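Grirmont brick sorting and build trial moves to mixed parts

Grirmont has moved its tabletop brick assembly trial from single-size parts to a mixed set, the company said in a June update. The trial uses a gray studded baseplate laid on a wooden table, with loose bricks and plates placed on the wood next to it. Parts are taken from the wood and set on the studs.

Earlier runs used only 2x4 bricks. The new set adds 2x6 bricks, narrow 1x4 bricks and flat plates. Colors were picked so that neighboring parts are easy to tell apart, with one exception: tan parts were kept in even though they sit close to the tabletop in tone. "We wanted at least one color that gives poor contrast against the wood," said Oluwaseun Odukoya, who plans the layouts at Grirmont. "If everything is red and green, you learn very little about the hard cases."

The baseplate carries a square black-and-white marker at each corner. The markers give the position and angle of the plate, so it does not have to be lined up with the table edge. In most layouts it is set at an angle on purpose.

Loose bricks and baseplate during the mixed-part layouts. 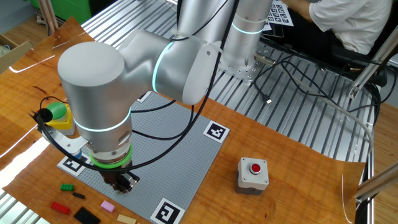
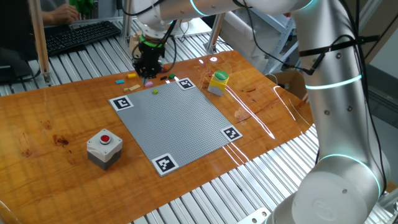
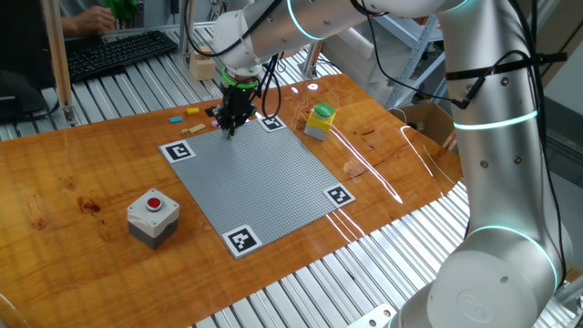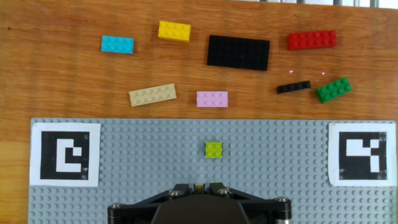
Placement is the slower half of the work. A brick that comes down a fraction of a stud off will rest on top of the studs without seating, and pushing harder tends to tilt it. The written procedure calls for a light touch first, a small correction, then a straight press. Flat plates get a separate step. They are thinner than bricks, offer less side wall to hold, and lie close enough to the wood that the fingers have to come down almost to the surface.

Grirmont logged 732 placement attempts in the first block with the mixed set. Of these, 700 were kept for review. The other 32 were dropped for incomplete notes – mostly runs where the starting layout had not been written down. The company has not given a success rate and says it will hold that figure until the second block is done.

A layout is changed after every 20 attempts. Parts are lifted off the plate, returned to the wood and spread by hand, with no fixed spacing. Two rules apply: no part may overlap another, and none may lean on the edge of the baseplate. Stud side is up in all current layouts. Upside-down parts are planned for later.

The layout sheets were drawn up with Prosik, a small firm that prepares test plans for assembly work. Bello Jibrin of Prosik said the sheets list each part by color and stud count and leave its position open. "An early version gave positions to the millimeter," he said. "It took longer to set the table than to run the test, and the bricks always ended up looking too neat."

The tabletop itself has drawn some comment. It has a glossy finish, and reflections from overhead lights can fall close to the bricks. A matte sheet was considered and set aside for now. According to Odukoya, a shiny surface is common enough in workshops that it should stay in the test, at least through the second block.

The second block will use the same plate and 7 new layout sheets. It will also add stacking, with a second brick pressed onto one already seated. Stacks will be limited to two levels. Grirmont plans to share the sheets and the part list with Zenddale, which runs a similar table with larger bricks, so that the two sets of results can be compared attempt by attempt.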